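A **reading table** is a large shared table set in an open room for books, papers and quiet work. It is found in libraries, offices and schools, and usually has a plain top with no drawers. Pale wood is a common choice.

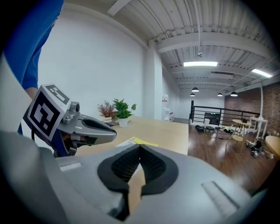
AVPORT, March - The town's reading room keeps 20 such tables, supplied by Binetti, and lends 253 books for use on site. Potted plants are often placed toward the back of a table, leaving the front clear for paper. 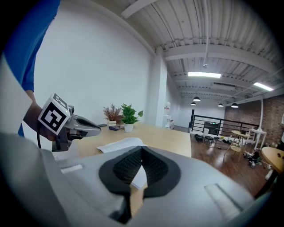
Placement depends on light and on how people move through the room. The Østergaard plan, used at Avport, puts tables near columns so that the walkways stay open. Drinking water is kept close by - a bottle-topped dispenser can stand next to the column, past the area where books lie open. The Fedemico catalog lists 11 table sizes.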